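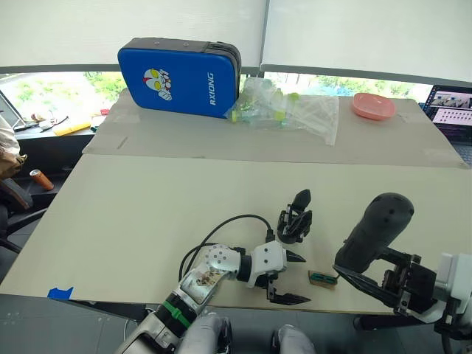 Figure 3. Workstation during the parts-handling task.

3.2 Task setup

The student teams in the Provness course worked in pairs, one student operating the arms and the other keeping the log. Each pair had 24 trials, split over two sessions. Teams were free to choose the starting pose of the arms, and most began with both grippers low over the tabletop and the circuit board component lying flat between them on its piece of cardboard, as in Figure 3. The course staff (Geerts and Bråten) set the order of trials but did not coach the operators.

A trial was scored as complete when the component had been passed from one arm to the other and set down again. Dropped parts ended the trial. We did not fix the position of other items on the tables – teams arranged these as they liked – and the log records only the part and the two arms. Of the 6 teams enrolled, two changed operators between sessions; their results are reported separately in Section 4.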